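Irex Club Gripper Kit, Rev 3

For school robotics clubs, after-school classes, competition teams

Price: $397 per kit
Class pack: ask, price depends on how many arms you're running
Stock: in stock, ships from our shop
Part no.: IRX-619

What it is

Hand-held gripper tool for students who want to teach a robot by doing the job themselves first. Squeeze the handle, jaws close, camera on top records. Same jaws bolt onto the Kundeva classroom arm with the adapter plate (in the box, don't buy it twice). Built for club use so it gets dropped. We know. Spare parts listed further down.

Rev 3 changes: new handle spring, longer cable, jaw screws now all the same size. That last one was the most requested thing by far. Rev 2 jaws still fit.

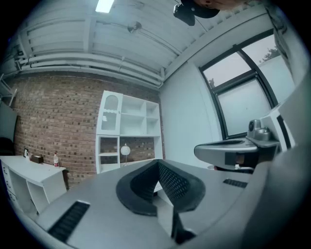
By Wyn Ifans, Irex club support
Updated Aug 1, 2023

Quick notes on the jaw since it's what everybody emails about. It's U-shaped with a perforated, mesh-like inner face and a thick rounded rim. Wide fisheye view, so straight desks look bent in your recordings. Normal. Leave the lens correction off while recording, turn it on later in the software if your team wants it.

Don't file the rim down to get a tighter pinch. A couple teams did this before the Marciniak Cup and then wanted replacements the same week. If you need a tighter pinch use the thin pads.

In the box

Gripper tool with handle
One pair of jaws, fitted
Thin pads, one set
Camera mount and cable
Adapter plate for Kundeva arm
Hex key
Printed starter sheet for students

Not in the box: camera, memory card, laptop. Most clubs have a camera already. Check the mount list before you order, older cameras need the tall bracket and that's a seperate part.

Specs

Jaw opening: 100 mm max
Weight: 619 g without camera
Cable: 2 m
Ages: 12 and up, with an adult in the room
Software: Jemunberg Classroom, free for clubs, desktop only for now

Using it for the Marciniak Cup

Legal for the open class and the junior class. Rules say jaws must be stock or student-made, so either use ours as shipped or have the kids design their own. Print files are on the downloads tab. Junior teams have to hand in a build log, the starter sheet has a blank one on the back.

Practice advice, short version: pick one task, one desk, one person holding the tool. Record it over and over. Then swap people. Plan on around 59 recordings before the arm does anything worth showing a parent. Wipe the lens. Name your files on the day, not the night before the deadline.

New clubs should start with the cup-stacking lesson. The towel lesson is fun but it eats a whole meeting.

Spare parts

Jaw pair, dark gray
Thin pads, set
Handle spring
Tall camera bracket
Jaw screws, bag

Call or email for spares prices, the web list is out of date and I haven't had time to fix it.

Shipping and returns

Orders in before noon go out same day. Schools can pay by purchase order, send the PO as a PDF please, not a photo of it. Returns within 30 days if the jaws haven't been cut, drilled or painted. Broken in the first year from regular club use, we replace the part, you pay postage.

Orders placed in May got the older starter sheet with the wrong wiring page. Email us and we'll send teh new one.

Related: Kundeva classroom arm / Jemunberg Classroom download / Marciniak Cup junior rules (PDF)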